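3.2 Shell color and storage

Eggs were bought from two suppliers, Jestbridge and Ichikawa, and kept at room temperature until testing. We took 200 eggs from each. Shell color was scored by one reader (Bautista) against a printed card with 10 shades - the same card used in the November trial. Eggs with visible cracks were left out. 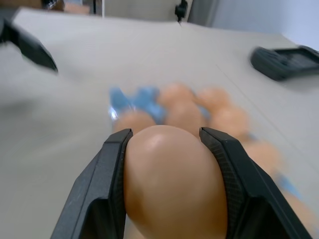

Figure 2. Light-brown eggs.

Shade had no clear link to weight loss in storage. Darker shells lost slightly less in the first week, but the gap closed by the second. Supplier mattered more, and we return to it in Section 4. White eggs were not tested.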